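Call for Participants: Shared Meals and Everyday Eating in Stolow

Home Eating Study, Trudmont Center for Household Research
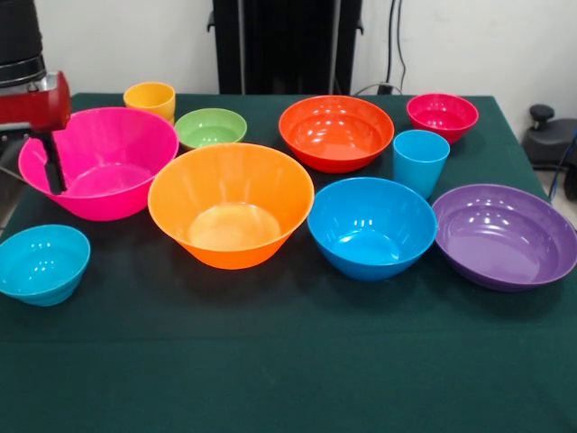 Plastic bowls and cups on a green tablecloth.

The Trudmont Center is looking for adults in the Stolow area to take part in a study of how people eat at home. We want to know who cooks, who eats together, what time meals happen, and how these things change when work hours or school hours change. The study starts in January and each household takes part for six weeks.

We need 122 households. People who live alone count as a household and are very welcome to apply. So are roommates, couples, grandparents raising grandchildren, and families with children of any age.

Background

The first round of the study was limited to households in the center of Stolow. It told us a good deal about weekday dinners and very little about breakfast, weekend meals, or people who work nights. For the second round we have widened the area and changed the diary so that it covers the whole day. We are also asking more about meals that are skipped, eaten standing up, or eaten in the car, as the first diary had no good place to write those down.

You do not need to be a good cook or eat in any particular way. This is not a diet study. We will not weigh you, give you advice about food, or ask you to change what you buy. If you eat frozen pizza four nights a week, write down frozen pizza.

Who can take part

One person in each household signs up as the main participant. That person must:

- be 18 or older
- live in Stolow, Prindus, or any of the townships between them
- expect to stay at the same address through the end of the study
- be able to read and write in English or Spanish
- be at home for at least four nights in a normal week

Other people in the household do not have to fill out anything, but they do need to know that the study is going on. Adults who will be mentioned in the diary sign a one-page form. A parent or guardian signs for anyone under 18.

We cannot enroll people who live in dormitories, assisted living, or other places where most meals are provided. Staff of the Trudmont Center and their immediate families are also not eligible. If you took part in the first round you may apply again, but new households will be placed first.

What you will do

Intro visit. You come to our office on Mohammed Street, or we come to you. The visit takes 45 minutes. We go over the consent form, show you the diary, and ask some questions about your household, your kitchen, and your usual week.

Meal diary. You fill out a diary every day for the first two weeks and again for the last two weeks. The two weeks in the middle are off. Each day has one page. You write down the time of each meal or snack, where it was eaten, who was there, who made it, and what it was in a few words. Most people in the first round finished a page in under ten minutes. The diary comes as a paper booklet or a web form, and you may switch from one to the other if you find you picked the wrong one.

Receipts. We ask you to save grocery and takeout receipts during the diary weeks and put them in the envelope we give you. Cross out anything you do not want us to see. Missing receipts are not a problem.

Phone call. A member of the team calls once during the break, at a time you choose, to ask how it is going and answer questions.

Closing interview. The last step is a one-hour interview about your diary. It is done in person and recorded for sound only. Other adults in the household can join if they want to.

Payment

Households that complete every part receive $334. It is paid in three parts: $50 after the intro visit, $102 after the first two weeks of the diary, and $182 after the closing interview. If you stop early you keep what you have been paid up to that point.

Payment is by check or prepaid card. We cannot pay in cash. The money may count as income for tax purposes, and we will ask for your mailing address and signature for our records. Bus fare to and from our office is paid back separately. Parking behind the building is free after 4 p.m.

Risks and benefits

Some people find it tiresome to keep a diary. Some find that writing down meals makes them think about food more than they like to. If you have or have had an eating disorder, please talk with us or with your own doctor before you apply. You can skip any question in the diary or the interviews.

There is no direct benefit to you other than the payment. A short report on the results will be mailed to every household that asks for one.

Privacy

Your name and address are kept apart from your diary. The diary carries only a study number. Sound recordings are erased once they have been typed up and checked. We may quote from interviews in reports, without names and with details changed where they would point to a certain person. We do not sell or give contact details to anyone.

How to apply

Fill out the short form on our website or pick up a paper copy at the front desk. It asks for your name, a phone number or email address, the number of people in your household, and your usual work or school hours. Paper forms can be left in the drop box by the side door when the office is closed.

We expect more applications than we have places. The first round drew 599. Places are not given out in the order forms arrive. We choose households so that the group includes different sizes, ages, and work schedules, and we are short on night workers and on households of five or more. If that is you, please say so on the form.

Everyone who applies will get an answer either way. Households that are not placed can ask to go on a waiting list. People on the list may be called on short notice if another household drops out before its intro visit.

Questions

Contact Binta Adebisi, study coordinator, through the front desk or the contact page. She is in the office Monday through Thursday and returns calls in the late afternoon. Spanish-speaking staff are available by appointment. Please tell us if you need large print, an interpreter, or a ground-floor room for your visits.

Posted Nov 26, 2025. Applications stay open until all places are filled.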